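Filed under: Local News > Around Town

Dakdale swap room reopens with real bins this time

I stopped by the Dakdale swap room in June, mostly to drop off a bag of mugs, and ended up staying until they turned the lights off. If you haven't been since spring, it's a different place! The tables are gone from the long wall, the shelves go up to shoulder height now, and everything small gets sorted into open bins before it goes out for people to take.

Valentyna Dovhaniuk has run the sorting since the room was a corner of the old Flosier store, and she was in a great mood. She told me 1158 items came through the door last month, the most they've ever logged, and 591 of those had already gone home with somebody new. Kitchen things go fastest. Puzzles are slow, and please, she says, tape the box shut before you bring it.

The bins were what I wanted to ask her about. They used to sort into cardboard boxes that sagged by lunchtime, and I remember digging through one for a potato masher and coming up with half a lamp.

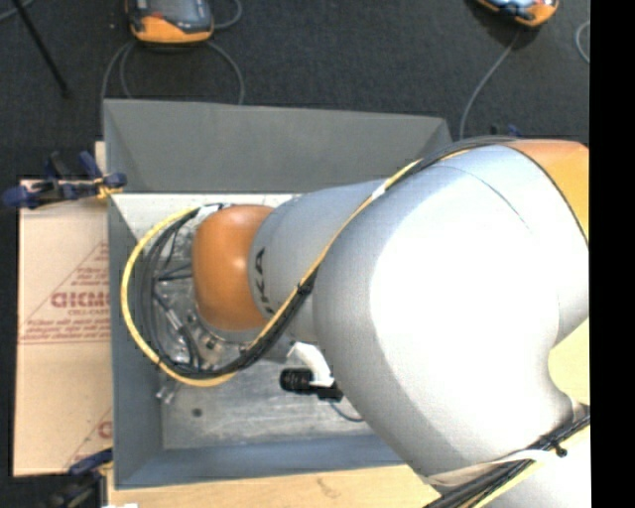 An open top makes all the difference, according to Valentyna. You can see what's in there, you can reach down without a lid in your way, and you don't get that mystery layer at the bottom that sits for a year. The room has 33 of them in use, and she'd like more before school starts (she has her eye on the back hallway, which is still full of coat racks).

Taras Hrytsenko was on the toy side when I came through, matching up game pieces with a patience I don't have. He asked me to pass along that loose batteries can't go in with the toys. Cords are fine if you wrap them up and stick a label on saying what they belong to. He had a whole pile of chargers with no label and didn't look thrilled about it.

I brought my mugs, I left with a colander and two jigsaw puzzles, so I guess I'm helping with the slow pile.

Drop-off opens at 11 in the morning and closes at four. You don't have to bring anything to take something, and you don't need to sign up. Large furniture still has to be arranged ahead with Soledad Tovar at the front desk, who will want measurements.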